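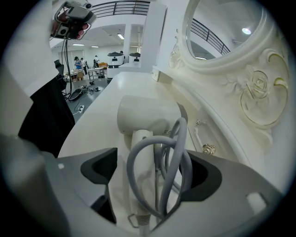

CONTRÔLE SÉCURITÉ LOCATIF – LOGEMENT MEUBLÉ, T2, 3e étage
Résidence Zeleke, bât. B, lot 446
Gestion : Govstead
Visite faite par : Eldana Adugna
Présent : Gadisa Tekleab (locataire sortant)
Date : 14 juillet 2020
Visite précédente : mai, M. Mahrous

Codes : C = conforme / NC = non conforme / AR = à revoir / SO = sans objet

1. ENTRÉE ET TABLEAU ÉLECTRIQUE

1.1 Porte palière, fermeture, serrure 3 points : C
Dure à tourner le matin d'après M. Tekleab. Graisser.
1.2 Tableau accessible, capot en place : C
1.3 Différentiel 30 mA, bouton test : C
Déclenche du premier coup. Réarmé.
1.4 Repérage des circuits : NC
Étiquettes au crayon, illisibles sur la rangée du bas. Déjà signalé en mai par Moataz Mahrous, rien de fait. À refaire à l'étiqueteuse svp.
1.5 Détecteur de fumée : AR
Sonne bien au test mais fixé trop près du mur. Décaler vers le milieu du couloir. Pile changée ce jour.

2. SALLE D'EAU

2.1 Prise près du lavabo, distance à la douche : C
Mesuré 55 cm au-delà du bord de la zone 2, donc ok.
2.2 Prise avec terre : C
2.3 Luminaire miroir, classe II : AR
Plaque signalétique pas lisible sans démonter. Demander la référence à Prendov (ils ont posé le meuble).
2.4 Liaison équipotentielle : C
2.5 VMC, test feuille de papier : NC
La feuille tombe. Bouche encrassée, à nettoyer, puis retester. Si toujours rien, voir le caisson en toiture avec le syndic.
2.6 Petits appareils fournis (sèche-cheveux etc.) : cordon, fiche, coque : AR
Pas de point bloquant. Rappel général pour tous les meublés : ne pas enrouler le cordon serré autour du manche, ça fatigue la gaine à la sortie. Boucles larges ou crochet. À ajouter au livret d'acceuil.
2.7 Joints silicone receveur : NC
Noirs côté fenêtre, décollés sur l'angle. À reprendre avant relocation.
2.8 Température eau chaude au puisage : C

3. CUISINE

3.1 Flexible gaz : SO (tout électrique)
3.2 Plaque, circuit dédié 32 A : C
3.3 Prises plan de travail : NC
Celle de droite bouge dans son boîtier. Griffes à remplacer. Circuit laissé coupé, locataire prévenu.
3.4 Multiprise derrière le frigo : NC
Retirée. Brancher le frigo en direct, la prise est juste à côté.
3.5 Hotte, filtre : AR
Filtre gras, à dégraisser ou à changer.
3.6 Fuite sous évier : C
Trace ancienne sur le fond du caisson, sec au toucher.

4. SÉJOUR / CHAMBRE

4.1 Garde-corps fenêtres, hauteur et fixation : C
4.2 Convecteurs : AR
Celui de la chambre sent le chaud à l'allumage. Poussière sans doute. Aspirer et refaire un essai de 20 min.
4.3 Étagère murale au-dessus du lit (Pliltwood) : NC
Deux chevilles sur quatre. Ne rien poser dessus en attendant. Je l'ai dit à M. Tekleab, à redire au suivant.
4.4 Tringle à rideau / distance convecteur : NC
Rideau trop long, touche l'appareil. Ourlet ou autre rideau.

5. PARTIES COMMUNES (coup d'oeil rapide)

5.1 Éclairage de secours palier : C
5.2 Extincteur, date de vérif : AR
Étiquette arrachée. Question posée au syndic.
5.3 Encombrants gaine technique : NC
Poussette et deux pneus. Mot laissé.

RELEVÉS
Eau froide : 1 612
Électricité : 2 590

SUITES
Points 2.5, 3.3, 4.3 : avant toute remise de clés.
Étiquetage tableau : Mebrat Bogale, même passage que la prise.
Joints : devis demandé.
Le reste au fil de l'eau.

Contre-visite : Yeshi Tesfamariam, date à caler. Prendre l'escabeau, celui de la résidence est cassé. Clé de la gaine au bureau, crochet du fond.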